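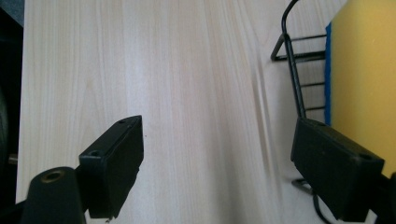
A gripper tool over a light wooden surface.

Skyrme adds proration and credit handling to its subscription billing service

CLINDMONT, January 2019. Skyrme, a supplier of invoicing and subscription management software for small and midsize companies, has released an update to its billing service that changes how the product handles plan changes made partway through a billing period. The update is available to all customers on the Standard and Enterprise plans and requires no installation.

Under the previous version, a subscriber who moved from one plan to another before the renewal date was either billed the full price of the new plan at once or left on the old price until the next invoice. Merchants who wished to charge for the exact number of days on each plan had to calculate the difference by hand and enter it as a manual line item. The new version performs the calculation automatically and shows both amounts on the invoice, with the dates to which each applies.

Merchants may choose between daily and hourly proration. The setting is made for each product and can be overridden for an individual subscription. A subscriber who pays $300 for a period of 30 days and cancels at the midpoint, for instance, will receive a credit of $150 under daily proration, provided the merchant's cancellation terms allow for one. The credit can be refunded to the original payment method or held on the account and applied to later invoices.

"Our customers have been asking for a consistent treatment of upgrades and downgrades across all of their products," said Dilwyn Ruddock, head of product at Skyrme. "Finance departments need to be able to trace every amount on an invoice back to a contract term. The revised invoice layout allows them to do so without consulting a separate spreadsheet."

The release also introduces credit notes as a separate document type. Credits were formerly recorded as negative invoices, a practice that caused difficulties for merchants in countries where tax authorities require a distinct numbering series. Credit notes now carry their own number range, refer to the invoice being corrected and are included in the monthly tax report. Negative invoices issued before the update remain unchanged and may still be exported.

Serkora, a provider of online training for laboratory staff, took part in the trial of the new version, which began in October. The company bills 42 institutional clients, most of which add or remove user seats during the contract year. According to Zaid Daher, finance manager at Serkora, the month-end closing had previously included 2 days of corrections to seat-based invoices.

"We now review the adjustments and approve them in the same screen," Daher said. "There were several questions about rounding in the early weeks of the trial, particularly on invoices with more than one tax rate. Those were resolved before the general release."

Rounding is now carried out once for each line item and no longer on the invoice total. Merchants who transfer data to an external accounting system are advised to confirm that the system applies the same method. The existing connector for Jesov ledger software has been updated accordingly. Customers using a connector they have built themselves will find the changed fields listed in the release notes.

Proration is switched off by default for existing subscriptions. Merchants can activate it under Billing Settings, where a preview shows the effect on the next invoice before the change is saved. Invoices that have already been finalized are not recalculated. For new products, daily proration is preselected and must be turned off if it is not wanted.

Skyrme has not changed the price of either plan. Customers on the Starter plan will continue to use the earlier method and may enter adjustments manually. They will, however, have access to the new credit notes.

A revised administrator guide has been published in the help section of the customer portal. Questions about the migration of individual subscriptions should be addressed to the Skyrme support desk, quoting the merchant account number.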